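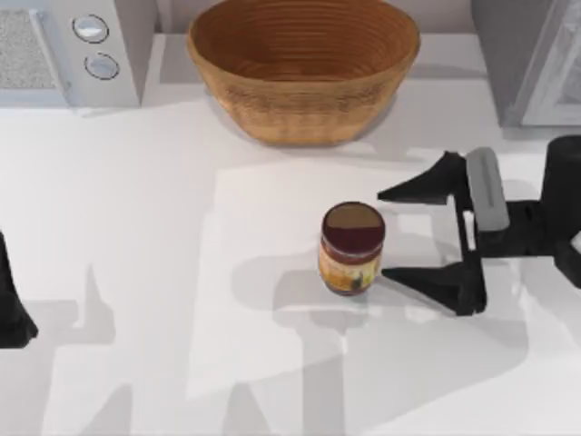
Comment > Software > Planning and Control

Simulation results should be reported with their failures

The practice of judging manipulation software by a single success rate has served its purpose and should now be retired. A planner that completes a task in simulation is commonly given one mark, and a planner that does not is given none. Between those two marks lies most of what an engineer needs to know.

Consider the moment before a grasp, when the fingers stand open on either side of a jar and have yet to close. By then the perception module has committed itself to a position, the planner has chosen a path and the controller has only to carry it out. If the attempt fails, any of the three may be at fault. A success rate does not say which.

Our group at Skeltura met this difficulty when comparing two releases of Liem, our motion planner. Each was run through 500 simulated kitchen tasks, and the totals were close enough that the older release was nearly kept. Amerley Alhassan then sorted the failures by cause. The older release had produced 21 collisions between the wrist and objects at the back of the counter. The newer one had produced none - its failures were almost all late timeouts, which a change to the search limit could address.

It may be objected that such sorting is costly. Braulio Ocampo, who maintains the Iklow test suite, has argued that a team running 3,000 trials a night cannot read every log, and he is right. The answer is to record the cause when the trial ends, while the simulator still holds contact forces, joint limits and the true position of every object. None of this is so readily available on a physical bench.

We therefore propose that any result offered for the Butuvon shared benchmark should state the stage at which each failed trial stopped, together with the random seed needed to repeat it. Entries without this record should be listed separately until it is supplied. The format is open for comment, and objections from teams with older logging tools would be particularly useful before the next release in March.

Filed under: Motion planning, Testing, Opinion

14 shares | 3 comments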